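Skindedbridge Robotics Club
Progress report to the Konel Fund, fall term
Oct 7, 2019

Grant amount: $3,000
Period covered: June to the present

Work done

The grant pays for the club's shelf project, in which students program a small arm to find a storage rack, line up with it and put a part on the right level. Over the summer we bought the arm controller, a spare gripper and the wrist camera. The controller came late and the first sessions were spent on a desktop simulation.

The club now has 11 regular members, up from seven in June. Most of the new ones had not written code before. They worked through the Chatzigeorgiou worksheets for the first weeks and then joined one of the two teams, motion or vision. The motion team has a working pick routine and a home position that is safe to return to from anywhere on the bench. It still overshoots on long reaches, and we have lowered the speed limit until that is fixed.

The vision team spent September on markers. We print them on plain paper, trim them with scissors and stick them to the rack. Detection is good when the arm is still. While the arm is moving the edges smear and the software sometimes drops the marker for a moment. The students are testing a rule that makes the arm pause before each reading — it costs time but gives steadier numbers. They are also logging how far off each reading is, using a ruler and a taped line on the bench.

Problems

The first batch of markers was printed at the wrong scale and every distance came out short. It took two sessions to find the cause. We reprinted all 54 and now check the width of one from each sheet before cutting the rest.

We have also lost bench time. The room is shared on two afternoons and the arm has to be unbolted and put away each time, so the camera calibration has to be redone. A fixed base plate would solve most of this. We would like to pay for it from the line set aside for travel to the Jurnier meet, as the meet is closer this year and the bus will cost less than planned. Please let us know if that change is acceptable.

Next steps

Join the pick routine and the marker code into one program. Run the full task from a cold start without a student touching the keyboard. Finish the team notebook for the Jurnier entry. Train two of the newer members to do the calibration. 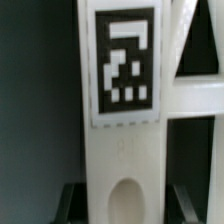 Report by the Skindedbridge club adviser

Marker on the upper part of a white plastic post, from the wrist camera. The slight blur and tilt are typical of the readings the vision team is working on. The dashed cut line still shows along the bottom of the label.

Receipts are in the attached folder. The next report will follow at the end of the term.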